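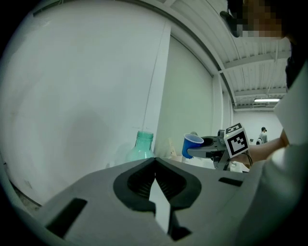

Two hand-held grippers at the bench, the right-hand one on a blue cup.

Gladys Kombo
Tuesday, 4:10 pm

Thread on the Prikemen hand-held gripper kit, which we have had on trial at the Clunstead lab. It ships as a pair. I paid list price for the first pair and the distributor, Brokach, lent the second.

Price as delivered: $2,161 per pair. That covers two grippers, two marker cubes, cables, a charger and a year of the capture software. It does not cover the finger pads, which wear and are sold in packs of 10.

Build. The body is gray with a large flat top. It is stiffer than the older Massawe unit and also wider, so two people working the same tray will knock bodies. We now stagger the operators.

Pads. Ribbed, vertical grooves, dark. Good on plain plastic cups. Less good on anything with a polished wall. Glass tumblers crept downward in the grip during slow lifts, and the fix was to close harder than I would like.

Marker cube. Mounts on top, held by 4 screws. Read reliably at bench distance under fluorescent tubes. One screw backed out in the first week. Put threadlocker on all of them before you start.

Cable. It leaves from under the cube and hangs in a loop. The loop catches on bottle necks. A short strip of hook-and-loop along the handle cures it. Prikemen should include one.
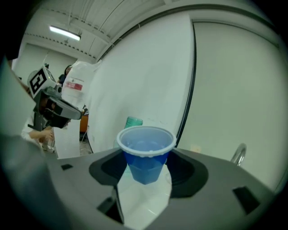
Cups with liquid in them are the test I care about. Grip force is set entirely by the trigger hand and there is no detent, so thin-walled cups deform if the operator is tired. Muthoni Biwott asked for a hard stop on the trigger. Support says it is under review - no date given.

Field of view is wide. It covers the fingers, the object and most of the room behind. Useful for tracking, but plan on other people being in your footage and sort out the consent forms and face blurring early.

Software. Time sync between the two units held up over long sessions. Export is slow. The file naming scheme restarts after a reboot and will overwrite without asking. I lost 3 takes to this in April.

Weight is fine for short runs. After lunch my wrist wanted a break well before the battery did.

Verdict: I will keep the pair I bought and send the loaner back. Buy it for cups, bottles and boxes. If your work is mostly glassware, wait for a softer pad.

38 reposts · 112 likes · 3 comments

Dennis Kinyua
Does the threadlocker attack the plastic around the cube mount? We cracked one that way on a different kit.

Elie Mansour
Same overwrite problem here. Changing the session prefix by hand after each reboot gets around it.

Zoila Cárdenas
How long does a set of pads last you? Brokach quoted me a number I don't believe.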